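I get the same handful of emails about my sourdough starter mail-outs, so I finally put the answers in one spot. Updated September 2024.

## Who are you, anyway?

I'm Senan Quinlan and I bake way too much bread. I started drying my starter (her name is Nanen) and mailing it to people who asked, and it kind of got away from me. I've sent out 333 packets so far!

## What do I do when my packet shows up?

Crumble the flakes into a clean jar, add two spoonfuls of lukewarm water, and let them soften for an hour. Then stir in the same amount of flour and put the lid on loosely. Feed it again the next day, and keep going until it doubles between feedings. Mine takes four or five days in a warm kitchen, longer in April when my place is still chilly.

## It smells like nail polish remover. Did I kill it?

Nope, it's just hungry. Pour most of it off, feed what's left, and give it a day. If you see pink or orange streaks, though, throw it all out and write me for a new packet.

## Do I need special flour?

Any unbleached all-purpose is fine. I like a bit of rye in there (starters go nuts for rye), but please don't drive across town for it.

## Where do I knead if my counters are tiny?

Any plain, sturdy table will do. Wipe it down, dust it lightly, and have a bench scraper handy for the stuck bits.
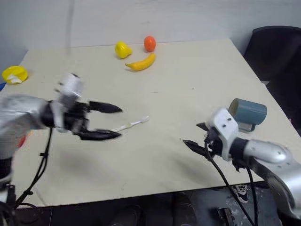 ## Can I skip feedings when I travel?

Sure! Feed it, let it sit out for an hour, then stick it in the fridge. Two weeks is no problem, and I've gone a lot longer than that.

## Do you ship outside the US?

Sorry, not right now. The customs forms wore me out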